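4.3 Setting up the contact monitor

The contact monitor is the part of the Umstead control stack that decides when a fingertip has reached an object. It reads joint torques from the arm driver, subtracts the model torques, and raises a contact event when the remainder passes a threshold. The grasp planner will not start a closing motion until it has received that event.

Complete section 4.2 (tool mass and gravity compensation) first. A wrong tool mass shows up here as false contacts when the gripper points straight down.

Before you start

The controller must be in Hold mode. The arm driver must report a steady 1000 Hz. If the rate drops, close the point cloud viewer and check again.

CAUTION: The stop button stays within reach of the operator during steps 4 to 8. The monitor is not a safety function and does not replace the limits set in the arm controller.

Procedure

1. Open the Monitor tab and select the profile named tabletop_default.

2. Set the filter window to 12 samples. A longer window gives a cleaner signal and a later event.

3. Click Zero Residual. Keep hands and cables off the arm until the status line reads Zeroed.

4. Place a rigid object with a flat top inside the workspace. Do not use a soft item such as a pouch for the first run.

5. In the Scene panel, click Refresh. Check that the object has its own box in the object list. If two objects share one box, move them apart and refresh again.

6. Select the object and click Plan Touch. The preview shows the approach path and a short final segment drawn in orange. Only the orange segment runs under the contact monitor.

7. Set the contact threshold to 2 N and click Execute. The fingertip moves down along the orange segment and the arm holds position at the first event.
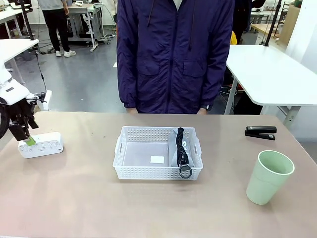 Zuzana Bartoš adds that on a power strip the touch point should be dragged to a solid part of the top face, away from the socket openings. The planner takes the center of the box by default, and a fingertip over an opening can give a late event or none at all. She also leaves the threshold alone until the touch point has been checked.

8. Compare the event height in the log with the top of the object box. If the event is higher than the box, raise the threshold in small steps and repeat from step 6. If it is lower, check the table plane in the Scene panel before changing anything else.

9. Click Save Profile. Profiles are stored per gripper – a profile made with one set of fingertips is not valid for another.

NOTE: Open-top items such as baskets and cups are listed with a closed box. Plan Touch will aim at the empty middle. Select Rim under Touch Target for these.

Timeouts

If no event arrives within 200 ms after the end of the orange segment, the monitor reports NO_CONTACT and the arm returns to the approach pose. Repeated NO_CONTACT results on the same object usually point to the table plane – see section 4.5.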